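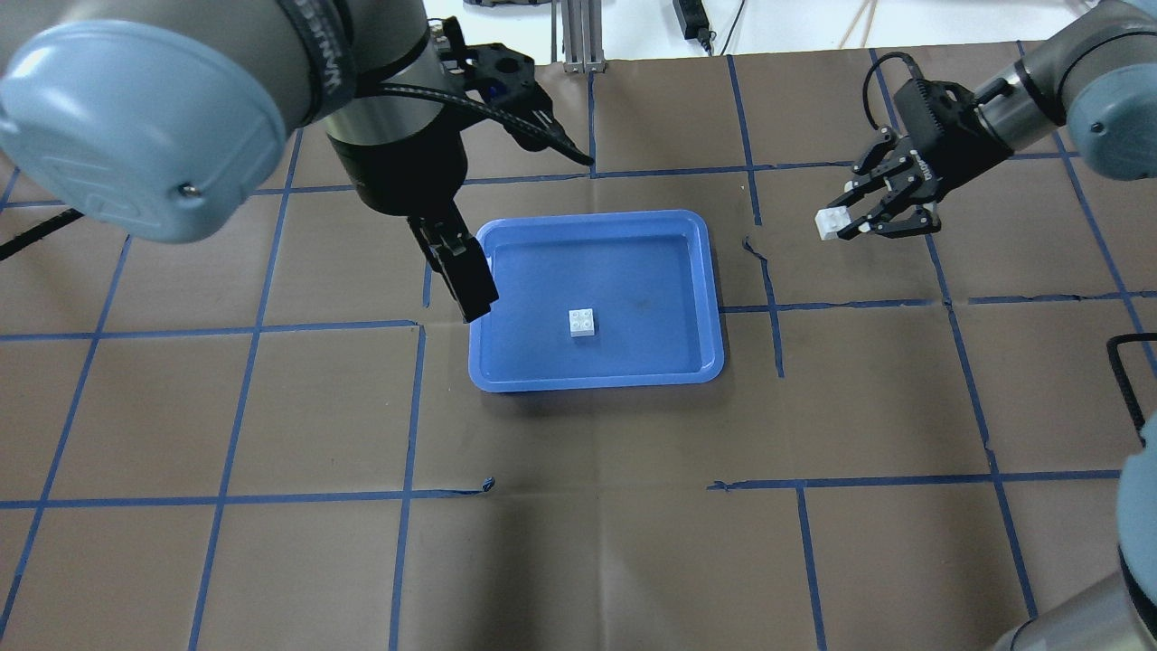
I'd wanted to talk quilts with Prapai Srithong ever since I saw her big green one hanging in the Stadley library (go see it, it's gorgeous!). She poured me tea and got right to it.

"I started in May with 300 scraps and no plan," she told me. "I sewed 24 of them together and it looked awful. I loved it."

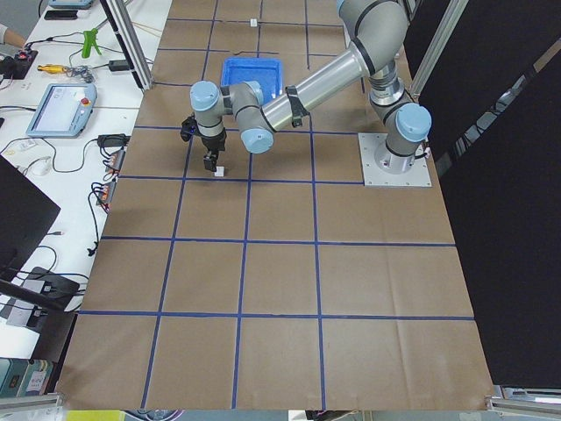 Planning came later, and she's still a bit grumpy about it. "My teacher, Valentin, made me draw everything out first," she said. These days she lays out each quilt on the floor before she sews a stitch, in a grid of squares like the blue tape one on that brown paper, and then she walks around it in her socks for a week, swapping pieces.

And the next one? "256 squares, all from old shirts," she said. "My husband is hiding his."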